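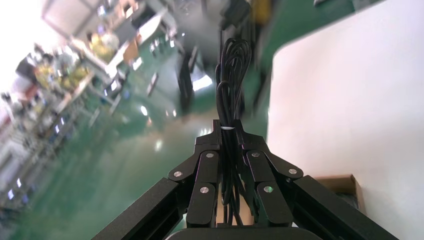

Home Animals Space Machines Ask Us For Teachers

How Does a Robot Learn to Pick Things Up?

Pick up a pencil. You probably did that without thinking about it. Your eyes found the pencil, your hand opened to the right size, and your fingers squeezed just hard enough.

A robot has to get all of that from somewhere. One way is for a person to write out every move as a computer program. That works well if the robot does the same job in the same spot all day. It works badly if the things it picks up are floppy, or if they are never in the same place twice.

Another way is to show the robot examples, and lots of them.

What is an example?

At a workshop called Lekota, a team is teaching a robot to move bundles of cable. Each cable is folded into loops and held together with a small zip tie. The robot's hand is called a gripper. It has two fingers, and they pinch the bundle from both sides.

To make one example, a person guides the robot through the whole job: reach, pinch, lift, carry, let go. While this happens, a small camera near the gripper records what is in front of it. The computer also saves where the arm is and how far apart the fingers are, many times every second. All of that together, from start to finish, is one example. The team calls it an "episode."

An episode at Lekota lasts up to 30 seconds. Then the bundle goes somewhere new and the person starts again.

Why so many?

Think about learning to catch a ball. If your friend always threw it the same way, you would get good at catching that one throw. A high throw would surprise you.

Robots have the same problem, only worse. Oliwia Urbańczyk guides the arm at Lekota in the mornings. She turns the cables a little before each episode. Sometimes they stand up, sometimes they lie flat, and sometimes the loops have spread out like a fan. She changes the starting place of the arm, too.

"If I get lazy and put it down the same way 15 times, the robot learns that one way," she says. "Then I have to do 15 more."

Cables are hard because they bend. A block keeps its shape when you squeeze it. A bundle of cable can sag or twist, and its loops can slide past each other. Black cable in a black gripper is also tricky for a computer to sort out. Where does the finger stop and the cable begin?

Blurry pictures count

When the arm swings, the camera swings with it. The floor can look tilted and the tables behind can turn into smears. The team keeps those pictures. The robot will see the same kind of blur when it moves by itself, so it needs practice with it.

Some episodes do get thrown out. Azlan Lubis watches the recordings in the afternoon and marks the ones to remove, such as when the camera stopped saving partway through. Dropping a bundle is different. If the person picks it up again and finishes the job, Azlan keeps the episode -- the robot can learn how to fix a mistake.

What happens next?

The episodes go into a learning program. The program looks at each picture and tries to guess what the person did next. At first its guesses are bad. Each time, it compares its guess with what really happened and changes itself a tiny bit. It does this over and over.

Then comes the test. The robot tries the job on its own, and a person stands close to the stop button.

Try it at home

You need a partner, a scarf, and a chair.

1. Put the scarf on the floor. Your partner is the robot and closes their eyes.
2. Using only words, get your partner to pick up the scarf with two fingers and lay it on the chair.
3. Move the scarf and do it again, 5 times in all.
4. Write down which words you had to change each time.

Words to know

Gripper: the part of a robot that holds things.
Episode: one recording of a job from start to finish.
Data: saved information, such as pictures and numbers.

Written by Bożena Grabowska

We use cookies to remember your reading level. Ask a grown-up before changing these settings. Accept Settings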